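Bistardale Short Stay Rooms – progress report to the Queiroz Fund

Last updated 2018-06-26

This report covers the period since the second grant payment in April. The money was given to fit out and open short stay rooms in Bistardale for families with a relative in hospital at Drirkcombe.

Building work

The heating is finished and has been signed off. The damp on the stair wall came back after the first repair, so the plaster was taken off again and the gutter outside replaced. This cost more than we had allowed and was met from the contingency line. The fire doors passed inspection at the second visit. The lift is still waiting for a part from Akeo, and until it is fitted we can only offer the upstairs rooms to people who can manage the stairs.

Bookings

We have taken 128 bookings, against a target of 100 for the period. Most stays are short, and roughly 10 families have come back for a second stay. Weeknights are busier than we expected. We have turned people away on several nights and now keep a waiting list, which the ward staff can also see.

Families pay what they can. Income from this is a little under the budget figure, and we do not plan to press for more.

Furnishing

Beds, lamps and curtains are in place. Bedding was bought in plain and patterned sets, and the laundry contract started on time. Parents asked for something more cheerful in the family rooms, so part of the linen budget went on that.

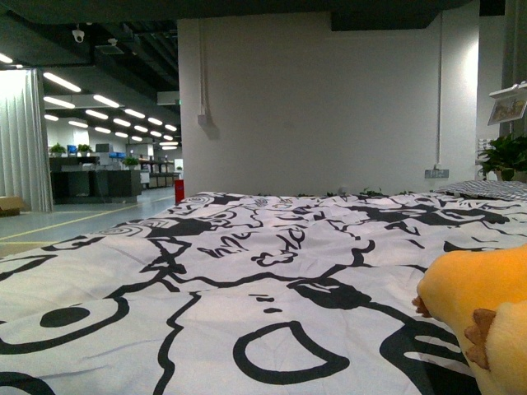 White duvet cover with black cartoon pattern.

Staffing

Arūnas Strazds has moved from part-time to full-time as house manager. The night cover post has been advertised twice without a suitable applicant – we are using agency staff for now and will report the extra cost in the next return.

Next period

We will fit the lift part, fill the night post and open the remaining 2 rooms on the ground floor. We ask the Fund to agree that the unspent signage money can be moved to night cover.

3 shares | 0 comments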